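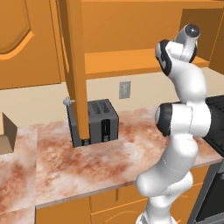
Home Overview Data Card Files Contact

Flavirden Kitchen: Simulated Manipulation Episodes

Summary

Flavirden Kitchen is a set of simulated robot episodes recorded in rendered kitchens. It was prepared to support work on view-consistent policy learning, in which a policy is trained on one camera placement and tested on another. The set contains 2513 episodes. Each is stored with joint positions, gripper state, a short written instruction, and color video.

Method

The episodes were used to test Mathur, a training method that asks the policy to predict the same next action from 2 views of the same moment. The views are drawn at random from 3 placements near the robot base. No depth channel is used. The baseline, Divis, is trained on the same episodes without the paired prediction step.

Kitchens vary in layout, cabinet finish, and countertop texture. In many episodes the arm itself covers part of the work area. These episodes have been kept, as partial blocking of the view is one of the conditions under study.
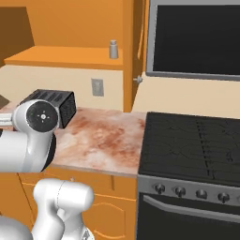
Rendered view with the wrist joint overlapping part of the toaster.

Result

On held-out kitchens, Mathur completed 83 percent of trials from camera placements not used in training. Divis performed well from the training placement and lost accuracy when the camera was moved. The difference was largest for cabinet doors and smallest for tasks on the open counter. Full tables are included in the results folder.

Known Limits

All images are rendered. Lighting is simpler than in a real home, and surfaces do not show wear. Results should not be read as evidence of performance on a physical robot. Written instructions are in English only, and some are repeated across kitchens.

Use

The files are provided for research. Users who publish results are asked to state which camera placements were used for training and for testing. Corrections to the instruction text may be submitted through the contact page.

Related items

Brutimness: Texture Sets for Rendered Kitchens
Divis Baseline: Training Settings
Mathur: Evaluation Scripts
Flavirden Kitchen: Change Log, November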